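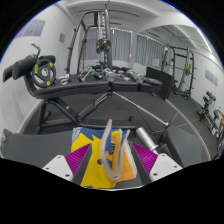

图4 力量区的黑色可调训练凳，凳面上有三只镀铬哑铃，左端装有配重片；近处为一块折叠的印花织物。

4.3 “归位率”能说明多少

小型健身房的管理手册大多把整洁写成一个数字。Clavano量表是其中用得较多的一种：巡查者每隔一段时间走一圈，凡不在指定位置的器材记一分，离开时合计。Pandey与Agarwal沿用了这套办法，并据此主张，归位率高的场馆会员满意度也高。我们对这一主张持保留态度。两位作者没有说明“指定位置”由谁指定，也没有说明一间面积有限、几件器械前后相接的房间里，究竟有多少东西真的有位置可言。

为此我们重新整理了Dhillon训练馆等12家场馆的巡查记录，共3,172条。剔除时间缺失、区域填写不清以及同一轮内重复登记的条目后，余下2,573条可用。剔除比例不低，这本身就值得警惕。被剔除的条目多集中在晚间，那是器材使用最密集的时段，任何以剩余条目计算的平均值都会偏向较空闲的时候。早先的报告对这一点只字未提。

第二个疑点在于分类。量表只认三种状态：归位、使用中、遗留。训练凳上的哑铃属于哪一种？若训练者正在做组间休息，应记“使用中”；若人已离开，则记“遗留”。巡查者经过时看到的是同一件东西，所作判断却取决于他是否认得使用者，或者愿不愿意等上两分钟。Agarwal在附录中称编码“没有困难”，我们自己的两名编码员在这一项上的分歧却最多，经过讨论也未能全部消除。
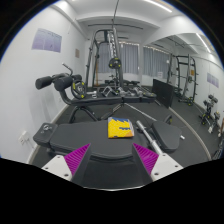 配重片的情况更麻烦。手册要求训练结束后卸片，挂回片架；可有些场馆默许小重量的片子留在器械上，理由是下一个人多半还要用。Jivska手册甚至把这种做法列为“合理预置”，却没有给出重量上限。于是同样一片铃片，在甲馆扣分，在乙馆不扣分，汇总之后再拿来比较两馆的管理水平，结论的可靠程度可想而知。我们在重新编码时把“器械上的配重片”单列一类，不计入归位率，代价是与旧数据不再直接可比。

个人物品同样被粗略处理。原量表设有“杂物”一栏，毛巾、衣物、书本、水壶一律填入，每件扣一分。可用条目中有953条至少填了一件杂物，这个数字曾被Plumlow的内部培训材料引为“会员习惯恶化”的证据。我们看不出这种推论从何而来。记录里没有停留时间，一件衣物搭在凳上半分钟和搭上一整晚，得分相同；记录里也没有更衣柜的数量和远近，而会员随手放东西的地方，恐怕与此关系不小。把一栏未经区分的计数读成态度，步子迈得太大。 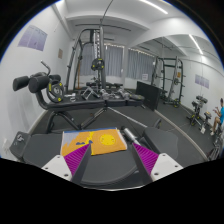 位置的界定是第三个问题，也是我们认为最难补救的一个。量表假定每件器材有且只有一个归处，通常是哑铃架或片架。实际的房间里，临时的放法常常和固定的放法混在一起。例如训练凳后方的三只银色哑铃，左边一只搁在倾斜的小架上，另外两只依次偏右。架上那只按条文大概可算归位，其余两只多半要扣分，但单看一眼，谁也说不准它们是被遗落在那里，还是那块地方本来就当哑铃区用。近处深灰色软垫上还平放着一本橙色封面的书，按原表填“杂物”，扣一分，与哑铃等值。两者妨碍训练的程度显然不同，绊倒人的风险也不同，量表却没有留下任何区分的余地。

有人会说，误差在各馆之间大致均匀，相互抵消之后排名仍然可用。这种辩护需要证据，而我们没有找到。2019年8月14日修订的巡查细则增加了一页图示，试图统一各类情形的记法，但图示里的房间宽敞，器械之间留有通道，与多数受访场馆的布置相去甚远。11月之后的记录确实较为整齐，缺失项减少；归位率也随之上升。上升中有多少来自会员行为，有多少只是巡查者学会了怎样填表，现有材料无法分开。

在得到更好的记录之前，我们建议把归位率当作巡查工作的副产品看待，不用于场馆之间的比较，更不应与会员满意度一起放进回归模型。下一节改用按器材逐件追踪的办法，样本小得多，但至少知道每一条记录说的是哪件东西、在那里放了多久。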